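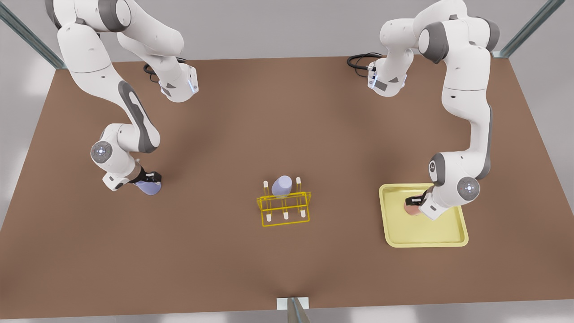 Geum-ok Ha
Residence Services Coordinator, Calimlim House
Moderator
Posted 10/12/2022

Subject: Draft standard for dish drying in shared kitchens -- comments invited

Residents and staff are invited to comment on the draft standard for the drying and putting away of dishes in the floor kitchens. The draft would apply to all 16 kitchens in Calimlim House and would replace the notices presently taped to the cupboards, which do not agree with one another.

The principal provisions are as follows.

Dishes are to be air-dried on a wire rack. Shared tea towels will be withdrawn. Residents may continue to use their own towels provided these are kept in their rooms.

A rack is to stand in the middle of the table with a shallow tray to one side of it. The rack is for plates and bowls. The tray is for cutlery, lids and small items.

Dishes remaining on the rack after two hours may be moved by any resident to the holding shelf. Items on the holding shelf for five days will be removed to the front office.

Cast iron, wooden boards and good knives are not to be left on the rack at any time.

Comments will be accepted on this thread until the end of January. Please identify the floor to which your comment relates.

-----

tamarack_4E
Resident, fourth floor east

I wish to record general support for the draft. The withdrawal of shared tea towels is overdue. On our floor the same towel has been used for dishes, hands and the stovetop, and it is seldom clear when it was last laundered.

I have one reservation. The two-hour limit is not practical for residents who cook before an evening class. I would suggest that dishes washed after 5 p.m. be permitted to remain until the following morning.

-----

R. Pelletier
Resident, second floor

I must disagree with the previous poster. An overnight exemption would defeat the purpose of the standard. Our rack is full by suppertime on most evenings, and the residents who cook last have nowhere to put anything. They stack wet pots on the counter, where water runs behind the toaster.

If a resident has time to wash a plate, that resident has time to dry it with a towel of their own and put it in the cupboard.

-----

tamarack_4E
Resident, fourth floor east

With respect, the second floor has twice as many residents to a kitchen as the fourth. It may be that a single limit is not appropriate for the whole building.

-----

orow_hall_kitchens
Facilities Liaison, Orow Hall

Orow Hall adopted a similar arrangement last year and I offer the following for consideration.

Placing the rack on the table worked well for us in kitchens with a large table and poorly in those without. In the smaller kitchens the rack occupied the space in which people ate, and it was moved back to the counter within the week. Some flexibility in the wording would be prudent.

A tray needs to be emptied and wiped at least daily. Ours developed a grey film under the cutlery and we received complaints about the odour. We now put it through the dishwasher with the evening load.

The total cost to us, including racks, trays and shelving, was roughly $3000. Most of that was shelving.

-----

R. Pelletier
Resident, second floor

May I ask whether Orow Hall enforces a time limit?

-----

orow_hall_kitchens
Facilities Liaison, Orow Hall

We do not. We had one and withdrew it. Residents were disputing when particular dishes had been washed, and the disputes were reaching my office. The present rule is that the rack must be clear when the kitchen is cleaned in the morning.

-----

mlk_jug
Resident, ground floor

I object to the provision concerning removal to the front office. My soup pot was taken there in the spring under the old notice and came back without its lid. I was told that the lid had not been received. If property is to be removed, there should be a written record of what was taken and from which floor.

I would also ask that the word "good" be struck from "good knives". Every knife is good to somebody -- mine came from the discount bin and I would still prefer that it not rust.

-----

Geum-ok Ha
Residence Services Coordinator, Calimlim House
Moderator

Thank you to all who have commented to date. The following changes will be made to the draft.

"Good knives" will read "kitchen knives".

The position of the rack will be left to each floor, provided it does not block the sink or the stove.

A log sheet will be kept at the front office for removed items. Lids will be entered separately. The resident on the ground floor is asked to contact me directly regarding the soup pot.

The time limit remains under review. I would be obliged if residents of the third floor would comment, as we have not yet heard from them.

-----

jinell_3W
Resident, third floor west

Third floor west has no difficulty with two hours. We do request a second rack.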